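Household Task Evaluation: Call for Participants
Hovesik Home Automation Study, Mornville

Hovesik is recruiting adults to take part in a comparison of human and machine performance on ordinary kitchen chores. The study asks a narrow question: which routine tasks can a two-armed robot complete to a standard that a household would accept, and which still need a person. Breakfast preparation, table clearing and dish sorting are covered in the present round. Laundry and floor care are not.

The task list contains 158 short chores. Each is defined by a starting layout, an end state and a time limit. A typical entry reads: "Place the toast on the green plate. Put the lettuce on the toast. Leave the bowls where they are." Tasks of this kind are simple for most adults. For a machine, the difficulty lies in soft or thin items, shiny surfaces and objects that shift when touched.

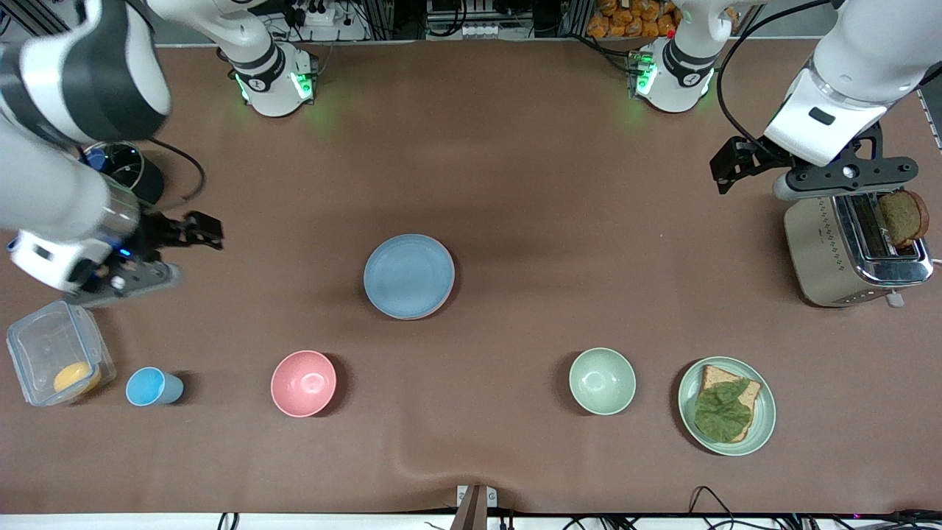
Bretton, June

Sessions are held at the Bretton test kitchen, a short walk from the Mornville bus line. The layout for the bread tasks uses a toaster, two bowls, two plates, a small cup and a clear food container, set out on a cloth-covered table. Participants work with the same kinds of items as the robot and receive the same written instructions.

What participants do

Each session lasts 90 minutes and has two parts. In the first, the participant completes a set of chores by hand at a normal pace. In the second, the participant watches recorded robot attempts and rates each one as acceptable, acceptable with correction, or not acceptable. Ratings are made alone and are not discussed with staff until the session is over. A short written form follows.

No knowledge of robotics or programming is required. Participants do not operate the robot and are not asked to stand within its reach while it is moving.

Who can apply

Applicants must be 18 or older, able to stand for up to half an hour at a time, and able to read instructions in English. Glasses and contact lenses are fine. Left-handed applicants are encouraged to apply. People with a food allergy should state it on the form; bread, cheese and leafy vegetables are handled in some sessions. Employees of Hovesik or of its software supplier, Sepp, are not eligible.

Payment and places

The payment is $85 per completed session. A participant may attend up to two sessions, on separate days. There are 200 places in this round, filled in order of application. Saturday sessions are available and tend to fill first.

How to apply

Ask for the participant form at the Bretton front desk or by mail from the Mornville office. State your preferred days, your dominant hand and whether you cook at home at least three times a week. Applicants are told by letter or email whether a place is available. Participants may withdraw at any point before the ratings are entered.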